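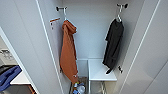

4. Setting up the wardrobe station

Read section 3 first. The arm must be bolted to its base and must have passed the joint check before you bring it near the wardrobe.

The Doltalham workshop build uses a white wardrobe with both doors open, one garment on each of two hooks, and the low shelf left in place. Any wardrobe of a similar shape will do for the Flomwood arm. Keep the hooks dark if the walls are pale, as the head camera finds them more easily.

4.1 Fixing the hooks

1. Mark two points high on the back wall, one towards each side. They need not be level with each other.
2. Check that the wall is solid behind both marks.
3. Screw in the hooks with the knobbed ends pointing out into the room.
4. Pull down on each hook by hand. If it turns or creaks, refit it with a longer screw.

CAUTION: Switch the arm off at the wall before you put your head or hands inside the wardrobe.

4.2 Hanging the garments

1. Put one garment on each hanger. Choose two colours that differ strongly, such as orange and black.
2. Hook the hangers over the knobs.
3. Leave a clear gap between the garments. The Vogler gripper needs 100 mm to open fully.
4. Let long garments hang down past the shelf if they have to. Do not pin them up.

Note: Metal clips and fasteners catch the light and may be read as a hook. If this happens, lower the lamp or turn the garment round.

4.3 Teaching the hook positions

1. Switch the arm on and wait for the green light.
2. Open Zistaden on the laptop and choose Teach, then Hooks.
3. Guide the wrist to the left hook by hand and press Save.
4. Back the wrist out towards you by 200 mm before moving it across.
5. Do the same for the right hook.
6. Run the cycle at the lowest speed, with one hand on the stop button.

The arm should lift each hanger clear of the knob before it pulls. If it pulls first, raise the saved point by 4 mm and run the cycle again. You can repeat this up to three times. After that, go back to 4.1 and check the angle of the hook.

CAUTION: Keep the doors fully open while the arm is moving. It does not sense the door panels.

Save the positions under a new name before going on to section 5.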